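Folding Week at Hundale House - Gallery

Welcome to the gallery page of our folding week. Hundale is a shared house with 16 rooms, and twice a year we take out all the clothes from the closets, look at each piece, and put it back in better order. I was asked to write the words under the pictures because I was in the house on most of the days. Please excuse my small mistakes. English is my third language, and I write it slowly but with pleasure.

We began on a Monday, early in the morning, with the shirts. Shirts are easy to learn on, and people who do not like folding can start with them and not feel bad. After the shirts we had sweaters, then towels, and only then the trousers, which many of us were trying to avoid.

Ntombi Mtshali taught the trousers. She worked for years in a laundry called Siltness and she has strong opinions, most of them good. Her first rule is to use a bed and not a table. A bed is wide enough for the full length of the legs, and the cloth does not slide down to the floor when you turn away for a moment. Her second rule is to lay the trousers sideways, with the waist at one hand and the hems at the other, so you can walk along the bed and reach every part. 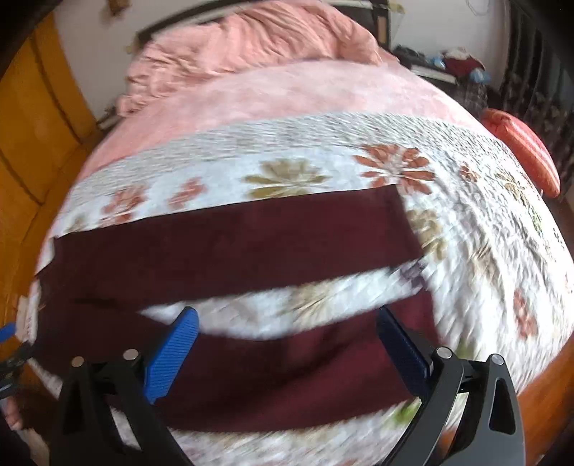 The third rule is to take your time before the first fold. Smooth each leg with the flat hand, from the waist to the hem, and only after this bring one leg over the other. If the seams do not meet, open it again. Ntombi made me open mine four times, and the fourth time she said nothing, so I understood it was fine.

Dark colors need more attention, in her opinion. On maroon or navy cloth you see every bit of lint and every crease that was pressed in the wrong place. She keeps a soft brush near the bed and brushes always in one direction - down the leg, never up.

When the legs are together, fold the hem up to the knee, and then once more to the waist. Thick cloth is better with only one fold, or on a hanger. Gerrit Cele rolls his trousers, and he had a long discussion with Ntombi about it in the kitchen. They did not agree, and his shelf is still full of rolls.

For the closets we used the paper shelf tags from Cundico. They are simple, and you can write on them with a pencil and change the word later. My room is shared with Fu, the house cat, who sleeps on any pile that is left on a chair. Please close the closet door if you visit us.

At the end Gerrit wrote the numbers in the house book, as he does each time. This week we folded 654 pieces in total. Of these, 166 were trousers, and 249 pieces went into the boxes for giving away. The boxes stand in the hall next to the stairs until the end of December, and neighbors are welcome to look inside and take what fits them.

The next folding week will be in spring. If you want to join for one day, leave a note in the mailbox with your name and the day you prefer. Bring one or two pieces that you never know how to fold. Fitted sheets are also accepted, but only after lunch.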